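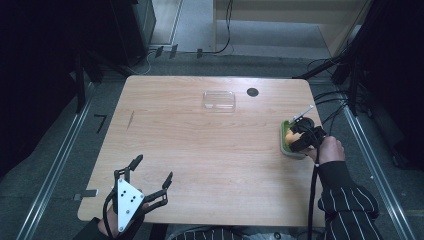 Packing bench layout fixed for small-parts sorting at Mavcombe

Vondanus has settled the layout of the single-operator table at its Mavcombe site, ending a trial that began in June. The final version keeps one wood-grain table, one tray and one clear container, and drops the divided insert used in the earlier layouts.

The change concerns soft, light items that are moved one at a time between an open tray and a transparent plastic container. Under the old arrangement both vessels stood side by side at the near edge, and operators had to draw their elbows back to reach either one. The tray now goes to the right and the container toward the far edge, close to the cable hole.

Henk Van der Linden, who drew up the layout for Vondanus, said the middle of the table is to be kept free during a run. "Anything parked there gets moved twice," he said. Labels, spare lids and paperwork go on a separate shelf.
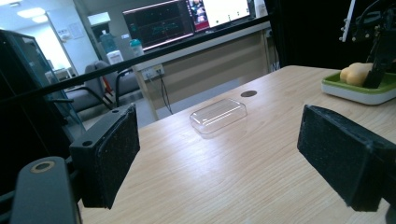
MAVCOMBE, 21st December

The container specified is low and shallow, with rounded corners. Clear plastic was chosen so that the contents can be checked from the operator's side without lifting it. The tray has a green interior, against which pale yellow items stand out; a gray interior was tried first and withdrawn after operators reported missing pieces left in the corners.

Trays and containers are supplied by Villinex in one delivery of 200 sets. The site needs 78 sets for daily use and will hold the rest as replacements. According to the layout sheet, 3,960 transfers were logged during the trial, covering three container positions. The position by the far edge gave the shortest average time per transfer and the fewest items set down outside the container.

Table height is unchanged. The rounded table corners are also kept, as is the existing cable hole, which must stay uncovered when the container is put back after cleaning.

A second layout, for items too large for the tray, is being prepared with Voß. It will use the same table and a deeper container. Van der Linden said the drawings are complete but the tray size is still open.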